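Tusex Non-Woven Cleaning Cloths, Mixed Pack: Review

Comments (3) | Shares (180)

The Tusex mixed pack is sold for general kitchen and workshop use. I bought it in September to replace the Jellia cloths I had been using on worktops, the hob and the inside of the fridge. The price per cloth is slightly lower than Jellia's and the stated weight is 180 gsm.

Tusex claims low lint, good uptake and a long wash life. The first two can be checked at home with a kitchen scale and a sheet of black glass. The third takes longer, and I have only partial results.

Uptake was measured by weighing a dry cloth, soaking it, letting it drip over the sink and weighing it again. The Tusex cloth held a little less water than the Jellia one but gave up more of it when wrung by hand. For wiping down a worktop I prefer that, as fewer streaks are left behind. On grease neither cloth does much without detergent. 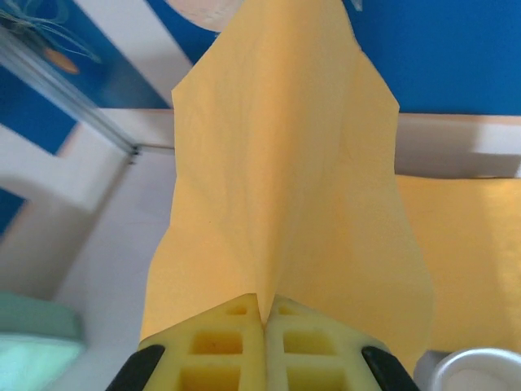
Yellow-orange sheet, creased up the middle.

Lint is acceptable. A new cloth leaves a few short fibres on glass, and after the first wash I found none. The cut edges are unhemmed, as usual at this price, and they begin to fluff before the centre does. A bobbled edge has no effect on wiping but catches on the burner caps.

After 3 washes at 40 degrees the cloths had shrunk slightly along one direction only. They dry flat over a rail and stiffen a little – a quick rub between the hands softens them. The colour ran in the first wash, so keep them away from whites. Fabric softener reduced uptake noticeably and should be left out.

Kutgate makes a thicker cloth with stitched edges, which I would choose for floors. For everything above floor level the Tusex pack is adequate and cheaper to replace. The packet is not resealable, and the washing instructions are printed on the strip you tear off to open it.

Rating: 3 out of 5

Last updated: October 6, 2023

© Mfinanga Household Reviews | Contact | Back to top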